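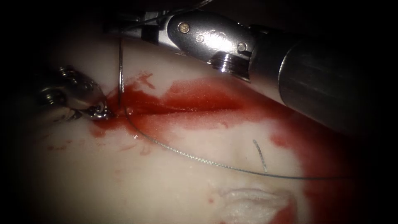
Rekha Lobo thinks the wall at Bretotthorpe should have been left bare for another winter. The render was patched in January, she points out, and lime needs time before it will hold mineral paint.

Tsegereda Feyisa went ahead. *Nutsugah* covers 748 square metres of the former Trikis depot in six colours, all silicate-based, applied by roller from a mast platform. The outline was set out on a chalk grid, with roughly 3,000 intersections numbered by hand. No varnish was used. Fudum, the firm that supplied the platform, will return on 16th October for the upper edge, where two courses of brick remain unpainted.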